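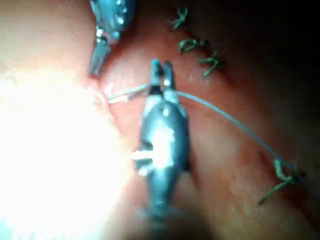 Can a small training lab sign off on a demo suturing kit without an engineer in the room? I'd say so for the daily checks, as long as the person running them writes down what they find and leaves the calibration to the vendor.

Stilon suturing kit, loan unit – inspection checklist with my comments
Checked by: Tanko Garba
Vendor contact: Nizar Awwad, Floltia
Month: March

I went through the vendor's sheet in order and typed my comments under each line, so excuse the rambling. Marks are OK, FIX or ASK.

POWER AND STOPS

1. Emergency stop at the console cuts motion on both arms. OK
Tried it with the arms parked and again mid-move. The button is stiff, and I like it that way.

2. Foot pedal releases cleanly. FIX
It sticks if you come down on the left side of it. I got it to hang twice before lunch, and then of course it behaved perfectly while Nizar was on the phone with me. Please swap it.

3. Cables clear of the walkway. OK
Only after I moved the cart! The supplied cable is 5 meters, so there's plenty to route behind the bench.

INSTRUMENTS

4. Needle driver jaws open, close and line up at the tips. OK
Check this under magnification, with the thread between the open jaws as well as with nothing there. A bright streak along the shaft can hide a scratch, so turn the shaft and look again.

5. Second instrument closes to a clean point. OK
No burrs that I could feel on a gauze wipe. (Wipe away from the tip, please. I have a hole in a glove that says why.)

6. Use counter reads correctly. ASK
Each instrument is rated for 100 uses on the Floltia sheet, but the Parka software shows a percentage and I can't find where to change that. Is there a setting?

THREAD AND KNOTS

7. Thread runs through the jaws without fraying. OK
The pale blue is thin and easy to lose against pink tissue, especially where the light washes out. Green knots are a lot easier to find – I'd happily use green for everything with beginners.

8. Knots sit along the seam, evenly spaced, tails short. OK with a comment
Long tails get a note on the trainee's sheet, even when the knot itself is fine. Same goes for bulky knots.

CAMERA AND LIGHT

9. Image is usable across the whole working area. FIX
Default light is too strong for me. One side can go nearly white while the far corner drops off to black. Turning it down 2 steps helped, and almost 5 minutes of fiddling with the angle helped more. I'd like that saved as a preset.

PAPERWORK

10. Loan agreement and service number on the cart. ASK
Service number is there. The agreement still has the Qaisi training room as the delivery address, and we're two floors up from that now.

Overall I'd keep the kit for the rest of the loan. Pedal first, then the light preset, and I'll rerun items 2 and 9 once the new pedal is in. Nizar, call after 2 if you can – mornings I'm at the bench.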